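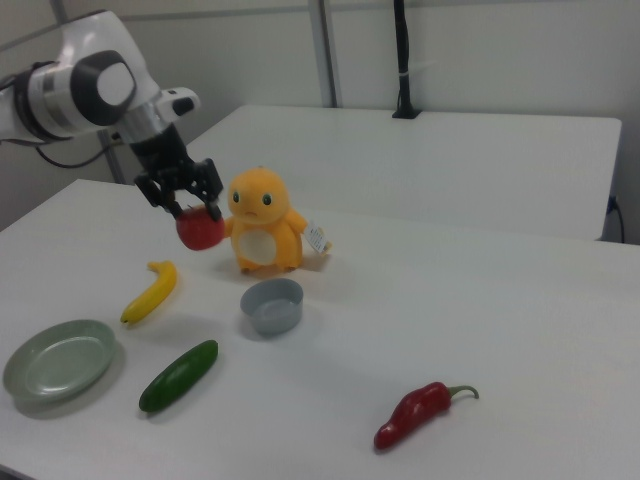

About Horkside

Horkside develops desktop software for printing labels, barcodes and inventory tags on Windows and Mac computers. The company was formed by a small group of programmers who had previously maintained label printing tools for regional warehouses, and it continues to work from its original office in Dromville.

Our programs are used by retailers, libraries, clinics, schools and small manufacturers. At present 273 organizations hold a current site license, and many more use the single-user edition. Customers range from shops that print a few shelf labels each month to distribution centers that print continuously through the working day.

Our Products

Jastaron is our label design and printing program. It supports the common linear and two-dimensional barcode formats and accepts data from spreadsheets, text files and most databases. Users may begin with one of 145 supplied templates or draw a label from a blank page. Text, lines, pictures, serial numbers and date fields can be placed anywhere on the label, and finished designs can be exported as PDF, PNG or TIFF files. A batch of up to 3,000 labels can be prepared and sent to the printer as a single job.

Boros is our stock record program. It reads the codes printed by Jastaron and keeps a running history of items received, moved and issued. The standard edition stores up to 2,000 item records. The site edition has no fixed limit and allows several users to work on the same records over an office network.

Both programs can be downloaded in a trial version. The trial prints a small watermark on each label and is otherwise complete. 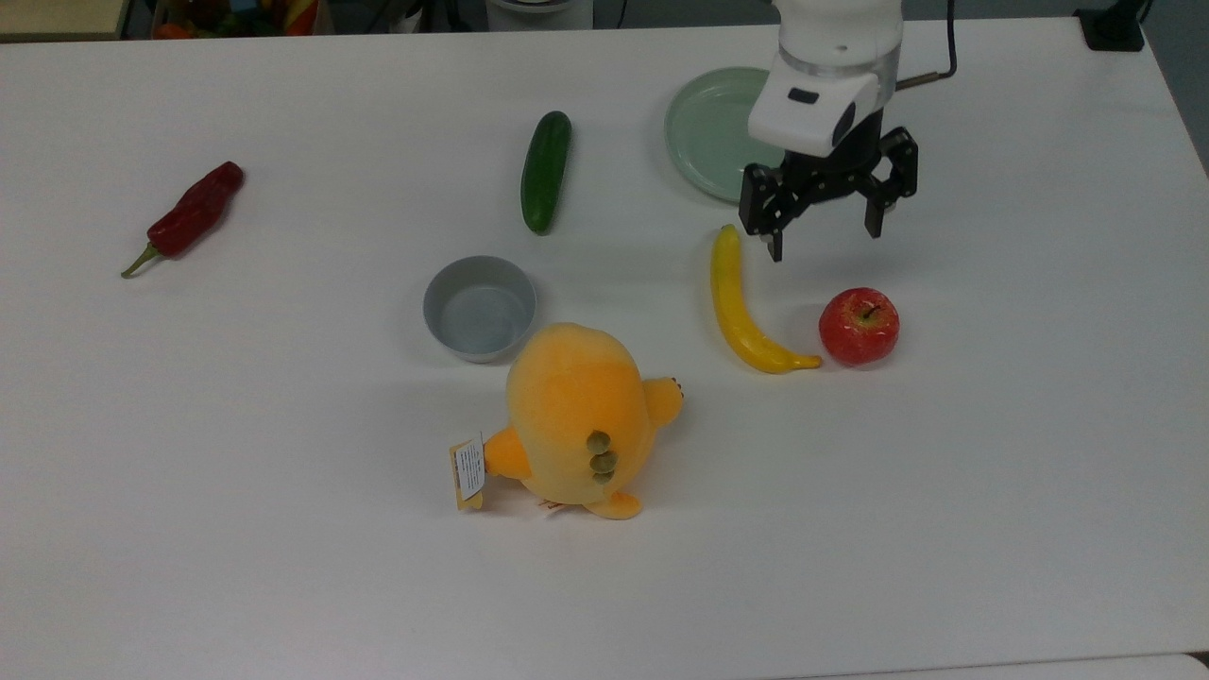

Support and Updates

Technical support is provided by the same staff who write and test the programs. Requests may be sent by e-mail or through the support form, and replies are normally issued within one business day. Customers are asked to include the program version, the operating system and the model of the printer in use. Where a label does not scan, a sample file is also helpful.

Minor updates are free to all registered users. Major versions are released when they are ready, most often in January, and are offered to existing customers at a reduced price. Earlier versions remain available in the download archive for customers whose computers cannot run the current release.

Licensing

A single-user license covers one person on up to two computers. Site licenses are issued to an organization at one address and are priced by number of workstations. Schools and public libraries may apply for the education rate by sending a request on official letterhead. Licenses do not expire.

Resellers and Partners

Horkside works with independent resellers who supply printers, scanners and label stock along with our software. Firms wishing to join the reseller program should write to the sales office with a short description of their business and the region they serve. Custom templates and translated versions of the user interface can be arranged by agreement.

Contact

The Dromville office is open from 9:00 a.m. to 5:30 p.m. Visits are by appointment. Please use the contact form for sales, support and licensing inquiries.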